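Minutes - Garrido Hall users' meeting, December 17, 2025

Present: Pentti Kauppinen (chair), Karim Hegazy (notes), plus reps from choir, judo, toddler group, Lovitz Players. Apologies from the quilters.

**1. Last minutes**

Agreed. One correction - the key deposit is per group, not per person. Karim to fix.

**2. Heating**

Boiler went off twice during choir practice. Triduler came out, reset it, said the pump is on its way out. Quote received for new pump, £3951 fitted. Choir asked if a second quote was possible. Pentti has rung Neltis, waiting to hear. Timer still on summer setting in the back corridor, judo say it is freezing by the showers. Karim to change it tonight before locking up.

Agreed: wait for Neltis quote, then decide by email. No need for another meeting just for this.

**3. Hire charges**

Long discussion. Current rates not changed since the kitchen was done. Pentti suggested a rise of £2 an hour for regulars, £6 for parties. Toddler group not happy, they only have nine families paying at the moment. Lovitz Players fine with it so long as the get-in day stays at half rate. Judo asked what the extra goes towards - Pentti said heating mainly, see item 2.

Vote: rise agreed for parties. Regulars held over untill we know the boiler cost.

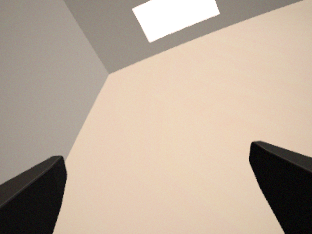 **4. Redecorating the small room.** Budget is £200 for paint and filler, labour is us. Scrape back round the window first, two coats, skirting last. Lovitz Players want a dark colour so they can use it as a green room, toddler group very much against, said it would be like a cupboard. Something along the lines of the pale cream with a bit of peach in it got the most support, with the light grey kept for one wall only. Choir worried cream will show every mark. Point taken, but washable paint costs more. Karim to get two sample pots and paint patches behind the door, everyone to look and say by the end of December. Ceiling left as it is.

**5. Storage**

The tall cupboard is full again. Judo mats to go back on the trolley after each session please, NOT leaned on the fire door. Players have a flat and two doors from the last show still in the lobby - they will move them or offer to the school. Toddler group asked for a lockable shelf, agreed in principle, Pentti has some brackets at home.

**6. Kitchen**

Urn descaled. Tea towels going missing, please wash and bring back. Fridge must be emptied over the break - anything left gets binned, incl. the choir's squash.

**7. AOB**

- Noticeboard: old posters to come down, Karim.
- Bins: recycling lorry comes earlier now, put out night before.
- Toddler group party, need hall until half one. OK with judo, they will start late.
- Pentti standing down as chair at the AGM. Thanks recorded. Anyone intrested to speak to him.

Next meeting to be fixed once boiler quote is in. Closed 8.50.

KH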